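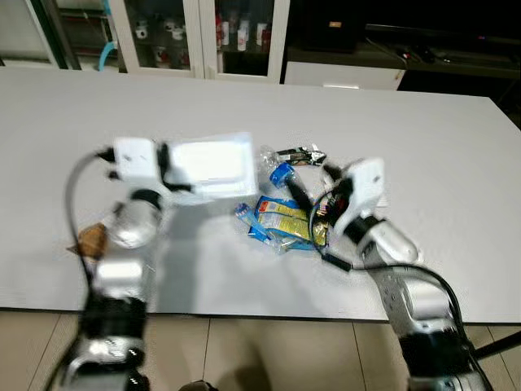 Can a robot clear a table of rubbish without help yet?

On a plain table with a handful of items, often. On a kitchen table after a meal, we would still send a person.

Drerkum table-clearing set
Version of 2026-05-23

Contents
1,485 episodes of a two-armed robot picking up litter from a white tabletop: crumpled drinks bottles, snack wrappers, bits of packaging. Each episode lasts up to 48 seconds and is stored with head-camera video, joint positions and gripper state. 225 episodes are held out for testing.

Collection
Recorded at the Fultport workshop by teleoperation. Antonina Sirko wrote the task list; Radek Říha maintains the loader and the labels. Recording began in February.

Labels
success – every item is off the table at the end
partial – at least one item moved, at least one left
fail – nothing cleared, or the operator stopped the run

Dropped items are marked separately in drops.csv. An item that falls and is picked up again still counts towards success.

Known problems
Thin wrappers lying flat are the main cause of failure. Clear plastic is often missed by the Mangubat baseline, which was trained on opaque objects. Fast arm movement blurs the video. Joint logs for 4 episodes have gaps; see gaps.txt.

Not covered
Liquids, glass, food waste, sorting for recycling.

Licence
Research use only. Cite as Flusthorpe Drerkum set. Send corrections through the issue tracker.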